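Reading the brown lines: how we are redrawing our walking map

By Igor Hrubý

Many members asked me in the last months why the new walking map is not ready, when the old one could be copied in an afternoon. I will try to answer, and also to explain one part of the map which I find the most beautiful and which most people skip with their eyes. I mean the brown lines, the contours.

Our old map was drawn for the first edition of the Golia trail booklet. It was made by hand from an older sheet, and the person who drew it was good with forests and careless with hills. The streams are in the right place, the chapel is in the right place, but between them the ground goes up and down as it likes. On the slope behind the quarry there are two contours that touch each other and then separate again, as if there was a cliff for the length of one bus. There is no cliff. I have walked there with my mother.

For a person who only follows the painted marks on the trees this has no importance. For a person who wants to know if the shortcut to the lower pond is possible with a stroller, it has much importance. We had several letters about that shortcut, and one of them was quite angry. I answered it and I also went to look at the path, and the writer was right: it is steep, and after rain the clay comes through the leaves and there is nothing to hold.

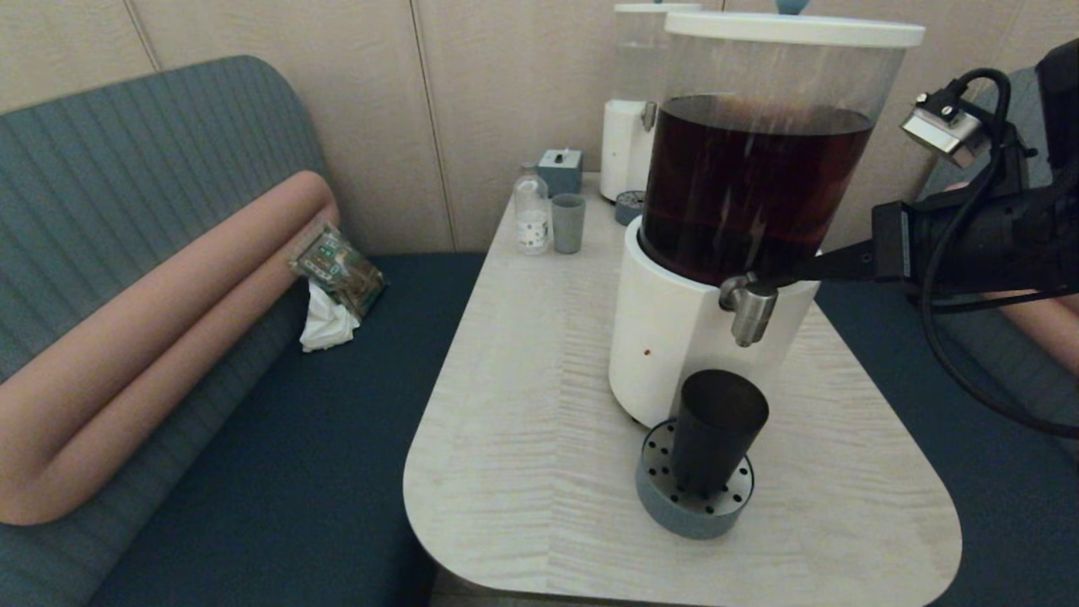 A contour is a line that joins places of the same height, and this sentence is in every textbook and it helps almost no one. I prefer to start with a drink. When a clear round container stands on a flat table with dark tea or something similar in it, the top of the liquid makes a line on the wall all the way around, and every point of this line is at the same height. That line is a contour. Let some of the drink out through the spigot into the tumbler, and the line is lower, and you have the next contour. Now look straight down from the ceiling. The wall of the container is vertical, so the two lines lie exactly one on the other, and this is how a cliff looks on a map. If the wall was leaning, like in a salad bowl, you would see two rings, one inside the other, with a space between. Wide space, gentle slope. Narrow space, prepare your knees.

Once you have this picture in your head you can read many things quickly. Rings inside rings are a hill or a hole, and a small tick on the line, pointing down, tells you which one. Lines which bend into a letter V and point up the slope are a valley, usually with water in it or with nettles where water used to be. Lines which bend the other way are a ridge. A ridge is normally the dry and pleasant way to walk, and the old people knew that, so the old paths are often there. The forest roads are in the valleys for the trucks, and we walk in the mud behind them.

I must say something about the work also. In September we divided the map into squares, and each pair of walkers received some of them, together with a pencil, a hard board and a printed sheet on the waterproof paper from Fludix. (The paper is good. The pencil must be soft, a hard one makes only a scratch.) The pair walks through the square and draws what is wrong. We asked everybody to write what they see and to leave out what they remember from childhood. This was more difficult than we thought! On one sheet there was a bench that was taken away before I moved to this country.

The heights are taken from the public survey data, which anybody can download, and Tsikata made the first contours from it on the computer. But the computer draws every small thing. It draws the pile of earth beside the new drainage, it draws the road bank, and in the old beech forest it draws hundreds of little hooks that have no meaning for a walker. So the lines have to be smoothed, and the smoothing must be done by a person who knows the ground. If you smooth too little, the map looks like it has hair. If you smooth too much, you lose the small terrace above the mill, where it is so nice to sit, and then the next walker will go past it twenty steps lower and never know.

We had a long discussion about the distance between the lines. I wanted them closer, because our hills are low and with the usual distance half of them disappear. Others said that the map will be too brown and the older members will not see the paths. We printed both and looked at them on a table and then outside in bad light, and I was wrong. In bad light the dense version is only a brown stain with some letters in it. We keep the usual distance, and in the flat part in the north we add a few broken lines where a small step in the ground helps you to know where you are.

Another question was the names. The stream under the quarry has one name on the booklet, another on the road sign and a third one in the mouth of the people who live next to it. We decided to print the name of the people who live next to it, with the official one in brackets. 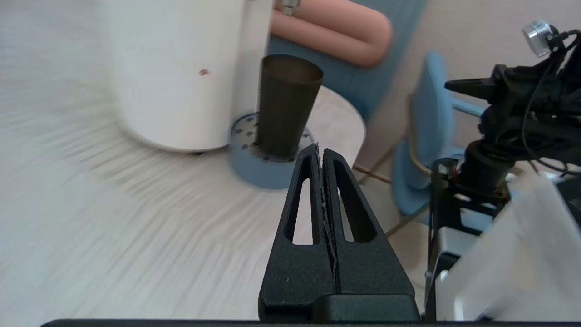 Gulow, December 2021

The list of the squares is now almost closed. From 38 squares we have 31 finished and drawn clean. The others are mostly in the east, beyond the railway, where the forest was cut and the tracks of the machines look like paths but end at a pile of branches. We will wait there until spring, because in the wet season it is not possible to say what is a path and what is only a memory of a tractor. If you walk there for your own pleasure in the winter, please be careful at the ditches, they are deeper than they look and the grass hangs over them.

There were 27 corrections sent by members who are not in any pair, and I thank for all of them. The most useful were short: a place, what the map says, what is there in reality. "Footbridge at the mill, map shows it, only the posts remain." With such a note I can go to the place and check it. A note saying that the map is bad in the forest makes me sad, and I do not know where to go.

Some of you asked how to practice with contours at home, now that the evenings are long. My advice is to take a potato. Cut it in half the long way and put it on the flat side, so it is a hill. Then cut it in slices, horizontally, all of the same thickness. Put the biggest slice on a paper and draw around it, then the next one on the same place, and so on to the top. (A toothpick through the whole potato before cutting helps to keep the slices in position, take it out and push it back for each one.) When you are finished you have a map of your potato. Choose one with a strange form, with a nose if possible, because a nose is a ridge and you will see how the lines go around it. My nephews did this with great seriousness and gave their mountains names, and afterwards we made soup.

After the potato, take the old map and walk only one small part, slowly. Stop where you cross a brown line, and look to the left and to the right along it. The ground should stay level in these two directions, more or less. If it does not, you are either in the quarry area, where the old map is wrong, or you are not where you think. Both are useful to know before it gets dark.

The new map will have page 2 for the legend, and this time with proper examples of valley, ridge and saddle taken from our own hills. For the saddle I would like to use the crossing under the lookout, but there are good arguments for the one near the sheep farm as well, where the bus stops. If you have a preference, write it to me on the usual address or leave a note in the box by the door. Corrections for the east can be left in the same box, please with a readable name, so that I can ask if something is not clear.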